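Chapter 4
A Pair of Hand-Held Grippers

Before you start
You will need the finished base plates from Chapter 3, the printed finger blanks, and the small Phillips screwdriver from the kit list. Read the whole chapter once before cutting or printing anything. Several of the parts look alike from the front and are not interchangeable.

A robot arm learns a household job faster if it has records of a person doing the same job with the same kind of hand. The gripper built in this chapter is that hand. It has two flat-faced fingers, a housing that guides them, and a faceplate that holds the fixed parts. You carry it, squeeze it, and do the work yourself. The arm comes later, in Chapter 9.

We build 2 of them. One gripper can pick up a sock. Folding a pair of pants, opening a bag or pulling a sheet straight takes a second one to hold the other side. Builders in the Kindton workshop often finish a single unit, try it on cloth, and then go back and print the rest of the parts anyway. It saves time to print both sets at once.

Cloth is the test material throughout. It is hard on a gripper because it has no fixed shape and gives very little to push against. A wooden block will forgive fingers that close a little out of line – a folded hem will not. Work on a bed or a wide table, keep the pile of folded things within reach, and lay the piece you are working on out flat before you bring the fingers to it.

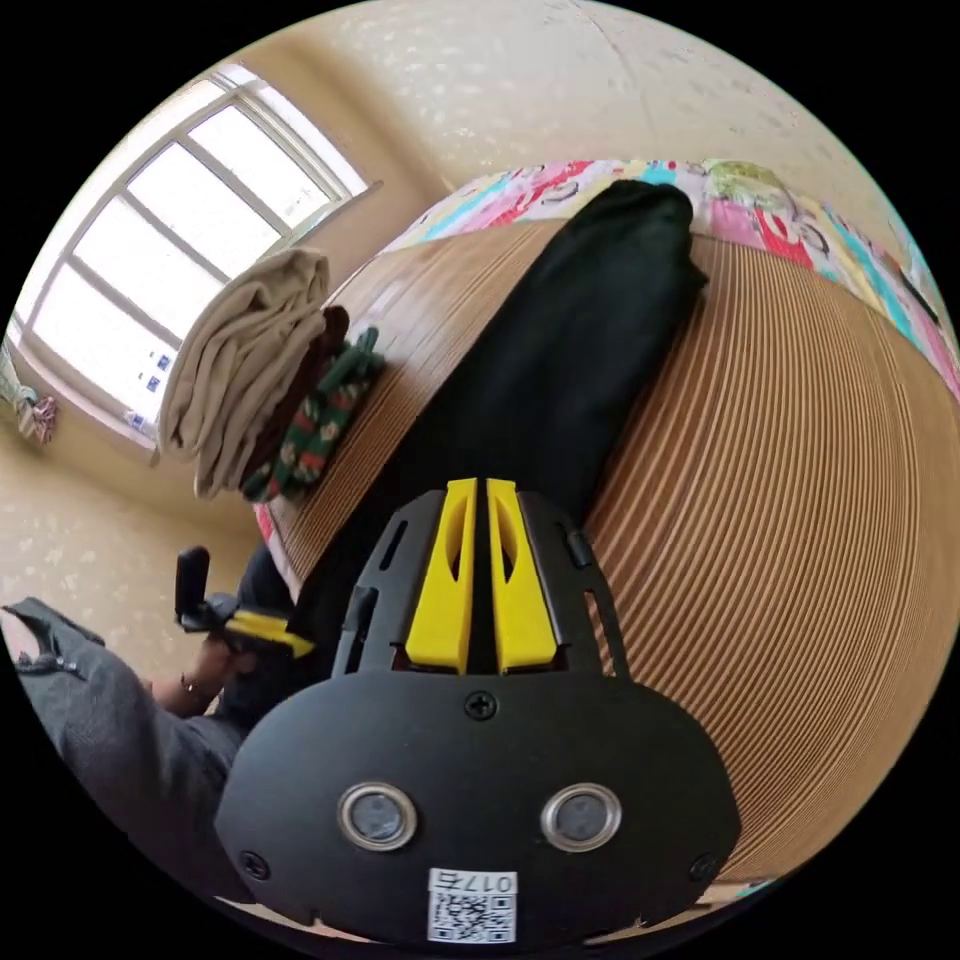
Nicanor Cervantes
Workshop Instructor, Trenberg

The slot near the tip of each yellow finger takes some stiffness out of the block, so the face can give a little when it meets fabric. Do not fill it or shorten it. If you print in a different plastic from the one listed, print one finger first and press it against the table edge. It should bend slightly and come back.

The fingers rise from a slotted housing, and the gap between them is set there, before the faceplate goes on. Close them by hand and hold them up to a lamp. Light should not show between the faces at the tip. If it does, loosen the housing, reseat both fingers and check again. File the faces only as a last step, and file both by the same amount.

Label each gripper as soon as it is assembled. The label goes on the faceplate, where it can be read without taking anything apart. Write the same number in your build log with the date and the finger set used. The Robles and Drilon groups shared a bench in June and lost two evenings sorting out whose fingers belonged to which housing.

4.1 Printing the fingers

Set the layer height to the finer of the two settings given in Appendix B. Lay each blank on its back with the flat face up.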